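Drellier loose setting powder: two months in

I bought this in August after my old powder was discontinued, and I was in a proper sulk about it. I'd used the same pot for years and I don't like change on my face. My sister swears by the Mansour one but it smells of violets, and I can't be doing with violets at seven in the morning.

So, Drellier. It comes in a squat tub with a screw lid and a sifter underneath, and you peel a sticker off the sifter before first use. Peel all of it! I left half on, thinking I'd keep the mess down, and the glue went gummy and collected a ring of powder that I had to pick out with a cotton bud.
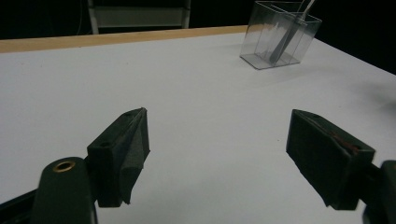
The powder itself is lovely, I'll say that straight off. It's very fine, a bit like cornflour, and there's no sparkle in it, hurrah. I'm dry on the cheeks and oily down the middle, and it kept my nose matt until mid-afternoon most days. On my cheeks I use hardly any or it sits in the little lines by my mouth. Under the eyes I've given up on it altogether – my concealer looked like old plaster by lunchtime.

How you put it on matters more than I expected. With a puff I got far too much, and with a big fluffy brush, tapped off on the side of the tub, it went on like nothing at all.

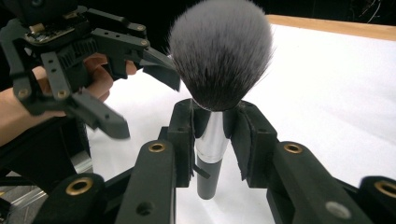

Cadi Lewis wrote in after my first impressions post to say she has the opposite trouble: her skin is oily all over, the brush never puts down enough for her, and she presses it in with a damp sponge and gets a full working day out of it. She also finds the shade called Oat a touch pink, and I'd agree with her there. I've gone back to the plain translucent.

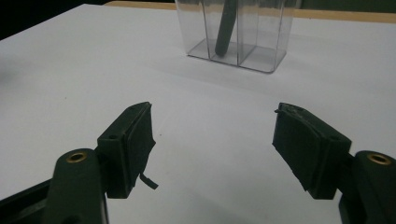
My one real moan is the lid. It doesn't click or lock, it just sort of stops turning, and if you think it's shut when it isn't you'll find out in your handbag. Mine now lives on the shelf and I take a pressed powder out with me. I'd also like a refill, as the tub is thick and heavy and seems a waste to bin.

Would I buy it again? Yes, in translucent, and I'd wait for an offer. I'm trying the Silport one next, so if you've used it on dry cheeks let me know how you got on.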